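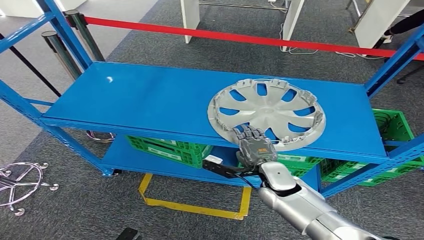

Upper shelf, right half, fingers on the rim.

11 September 2020

Spent most of the day on the grasp planner. The shelf model in Trova still treats the top panel as a matte surface, and the depth map falls apart wherever the blue paint reflects. I changed the plane fit to use the uprights and ignore the panel points. The perforations give plenty of edges. Residual is down and the wheel cover now gets one pose estimate instead of two that swap places.

Rotational symmetry is still unsolved. The center hub tells me where the part is and says little about how it is turned. I want the clip tabs to break the tie, but they are only usable when the head view catches the inner rim. For now the planner picks any rim point with clearance underneath and ignores yaw.

Log 2532 has the worst case: planner reports a valid grasp, controller rejects it, planner offers the same one again. It did this 122 times before the watchdog stepped in. Added a short list of rejected grasps that the sampler has to avoid, plus a timeout of 4 seconds on the whole query. Should have been there from the start.

After that, the wrist view.
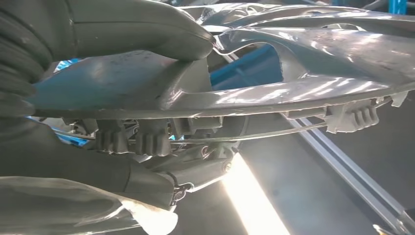 Maarten Groen thinks I should stop estimating contact from the wrist camera altogether and use motor current, given how much of the frame the fingers fill after they close. He would keep the camera for the approach and cut it out of the loop at first contact. I am not convinced. Current says that something is being squeezed, and I also need to know where on the rim. A compromise would be to let current trigger the close and use the last clean frame for position.

Left to do: merge the sampler change, rerun the old logs against it, ask Soudabeh Mousavi which branch the current filter lives on.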